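Notes on casting a circle, second revision

25 Jan 2020

My older page on circle casting was written when I worked outdoors, and several readers have pointed out that it assumes a lawn. I now work indoors at a table, in a rented flat, and the method has changed enough to need writing down again. It covers the layout, the calling of quarters and the closing. The choice of what to do inside the circle is left to the reader.

Orientation

Find north before anything else. I use a compass, and I take the reading away from radiators, speakers and the fridge, all of which pull the needle. In my flat the reading next to the kitchen wall differs from the one in the hallway by 11 degrees. I use the hallway figure and carry it across by sighting along the floorboards.

Some traditions work from magnetic north and some from true north. The Skeltemov handbook, which I learned from, asks for magnetic and gives no argument for it. I have tried both over the years and my diary shows no difference that I could attribute to the choice. Pick one and keep to it, otherwise your records cannot be compared.

Surface

Any flat table will do. Clear it, wipe it with plain water and let it dry. I used to add salt to the water and stopped, as it left a bloom on the varnish that took a good deal of rubbing to shift. The salt can go in a dish at the north point, where it does the same job.

Do not draw the circle on the wood. Chalk gets into the grain and the wax crayons sold by Trakano do not come out at all. A length of undyed cord, laid down and joined with a reef knot, marks the boundary well enough and can be washed afterwards. 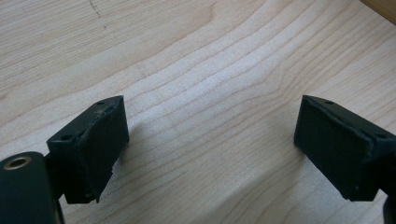

Calling the quarters

I begin in the east and go clockwise. Each quarter gets one spoken line and one object: a feather, a candle, a cup of water, the salt. Long invocations read well in books but I lose my place in them, and a lost place is worse than a short line. If you do stumble, stop, breathe out and repeat that quarter. There is no need to go back to the east.

Leave 2 minutes of silence after the last quarter. I time it with a sand glass — a phone alarm is too sharp an end to it.

For incense I burn Wijaya sandalwood, half a stick at a time with a window open. The Brinix charcoal discs are hotter than they look and need a proper metal burner with sand under them.

Closing

Reverse the order and go anticlockwise. Thank each quarter, put out the candle with a snuffer, then untie the cord. I untie it even when I am tired and would prefer to lift the loop off whole. Cutting it is bad practice in the handbook, and also a waste of cord.

Write the entry up the same evening. Mine records the moon phase, the north reading, what was asked for and how the silence felt. The last item is the one I skipped most often up to last November, and it is the one I now look up most.

The page on candle colours still needs correcting. The table there has green and blue swapped in the third row.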